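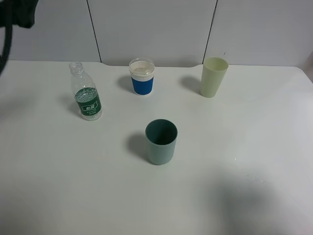 We are looking for people who drink things out of cups, which I realize is nearly everybody, so please read on before you decide it isn't for you. At Skurkosden we spend our working days on the small matter of how people choose, hold, fill, misplace and put away the cups they use at home and at work, and this spring we would love to have 50 new participants join us at our Benonar rooms. You would sit down at a plain white table with a few everyday things on it, such as a water bottle with a dark green label, a lidded cup with a blue sleeve, and a pale green plastic cup or a dark teal one, and we would ask you to arrange them, use them and talk to us a little about what you like and what drives you up the wall. Your opinions are welcome even if you think you have none - most people find plenty to say once they get going!
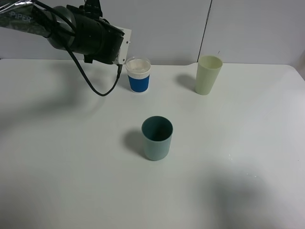

Skurkosden Household Habits Team, Benonar

Each visit lasts 50 minutes, and we try hard not to run over, although if you want to stay and chat about your grandmother's mugs we will happily put the kettle on. You'll be given a handful of short tasks. One is setting the table the way you would for yourself on an ordinary morning. Another is making room on it for a guest, and then clearing it again when the guest has gone. Some people stack, some people line everything up along the back edge, and some leave one cup out in the middle because they mean to come back to it. All of that is useful to us and there is no right way to do it.

You can take part if you are 18 or over, can sit comfortably at a table for the length of the visit, and don't mind answering questions in English. We would especially like to hear from people who share a kitchen, whether that is with family, roommates or a whole office floor, and from people who carry a reusable cup (or own one and always forget it at home, which is just as interesting).

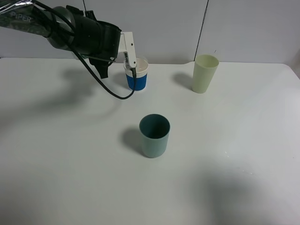
We'd also be glad to see left-handed participants, as we had very few of them in our March group and felt the lack of them when we sat down with our notes. If reaching or gripping is sometimes hard for you, please do come, and tell us beforehand so that we can set the chair and table at a height that suits you.

As a thank-you, each participant gets $30 at the end of the visit, plus a Cladeck tumbler to take home. Parking is free behind the building, and the Aranda bus stops right across the street.

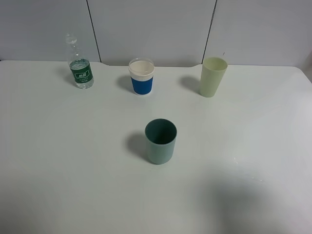 Do I need to bring my own cup?
Everything you need will be on the table when you arrive, but if you have a favorite you'd like to show us, bring it along and we'll make time for it.

To sign up, call the front desk at extension 249 or stop by Room 200 on any weekday morning. Please leave your name, a phone number and two or three times that would suit you, and we will call you back to settle on one.

Posted 9 May 2024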